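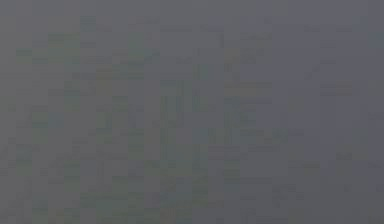

Week 6 handout: Site visit to the Distcombe lab

Read before Sunday and bring a copy, on paper or on your phone. Part of it is preparation and part of it is notes from the spring visit, which the questions for your write-up refer to.

Practical details

We meet in the lobby of the Distcombe building, room 778 is upstairs at the end of the hall. The open day starts at 10 a.m. and our group has its own slot from 10:30 until noon. Sign in at the front desk with your student card. Bags go in the lockers. Closed shoes are required in the robot area, and long hair must be tied back. You may take notes anywhere. Ask before you take pictures, as some of the work is for outside customers.

Our host is Līga Sproģis, who runs the manipulation group. Lama Khoury will be at the controls for the demonstration. Please hold questions for Lama until she has stepped out of the marked area. She can't look at you and the arm at the same time.

What you will see

There are 3 stations. You will spend the same amount of time at each one, in groups of 6.

Station 1, simulation. The group trains and tests its arm programs in a simulator called Tomoana before anything runs on hardware. You will see a task set up, started and stopped on a screen. Watch how the start position of the object is changed between runs and who or what decides the change. The operator can also pull up the images that the program receives as input. These are often small and heavily reduced, and a person may not be able to tell from them what the arm is doing.

Station 2, the real arm. The Jallberg arm is bolted to a steel bench behind a low fence. The task is pick and place: take a part from a tray, turn it, set it in a fixture. The same program from Station 1 is loaded. Stand behind the yellow line. There is a stop button on your side of the fence, and Līga will show you where it is. Do use it if you think something is wrong. You won't be in trouble for pressing it.

Station 3, logs. Each run leaves a folder with the camera images, the joint positions and the commands sent, all with time stamps. The tool for reading these is called Distach. You will be given one run and asked to find the moment where it failed.

Background you need

Most of this was in the lecture for week 4. The short version:

Open loop and closed loop. An open-loop program sends its commands without checking the result. A closed-loop program reads its sensors again and again and corrects as it goes. The Jallberg demonstration is closed loop for the approach and open loop for the last part of the grasp, when the hand blocks the wrist camera's view of the part.

Observation. The full set of readings the program gets at one time step. It can include images, joint angles, and force at the wrist. What the program gets is usually much less than what a visitor standing in the room gets. Keep this in mind when you are tempted to say that the robot "should have seen" something.

Image size. Large images cost time. A policy that has to act many times a second can't wait for a full-size picture, so images are shrunk and sometimes compressed hard. Fine edges go first. Flat areas can turn into blocks, and weak color differences between blocks may come from the compression alone. A tint in a block is not proof that a colored object was there.

Transfer. Moving a program from simulation to hardware. Light, friction, and small delays differ between the two. A common remedy is to vary all of these on purpose during training so that the real room is one more variation.

Notes from the spring visit

These were taken by the teaching staff and lightly cleaned up.

The simulator runs went quickly and most of the time was spent on questions. One student asked whether the simulated camera had noise added. It did, but only in training, and the test runs were clean. Līga said they were thinking of changing that.

At the bench, the first grasp missed. The fingers closed short of the part and the arm went on to the fixture with nothing in the hand. This is the open-loop part of the program showing itself. Lama stopped the run, reset the tray and started over. The next 4 runs placed the part correctly. Several students wrote in their reports that the robot "learned" from the first miss. It did not. Nothing in the program changed between runs. The tray had been pushed back against its corner stop.

At the log station, two groups picked the time of the miss from the images alone and were late by a good margin. The group that plotted finger width against time got it at once: the fingers closed all the way, past the width of the part. Look at the numbers before the pictures.

Someone asked why the group keeps runs in which the images are close to useless. Līga's answer was that the other channels are often fine, and that a program has to do something sensible when its camera gives it very little. They test for that. In one test the camera input is swapped for a plain gray image and the arm is expected to slow down and stop.

For your write-up

Two pages, due one week after the visit. Cover the following, in any order:

Describe one run at Station 2 from start to finish. Keep what you observed apart from what you think caused it.

List the sensors that were available to the program during that run, and name one thing you could see from behind the line that the program could not.

Give the time stamp of the failure in your Station 3 run and the channel you used to find it. Include the plot.

Name one difference between the Tomoana setup and the real bench that was not mentioned by the hosts. Say how you would test if it matters.

Do not copy the definitions from this handout. Reports that call the arm smart, clumsy or confused will be sent back for rewording.

If you can't attend, tell us by the Thursday lab. You will get a log folder and a longer version of the Station 3 task in place of the visit.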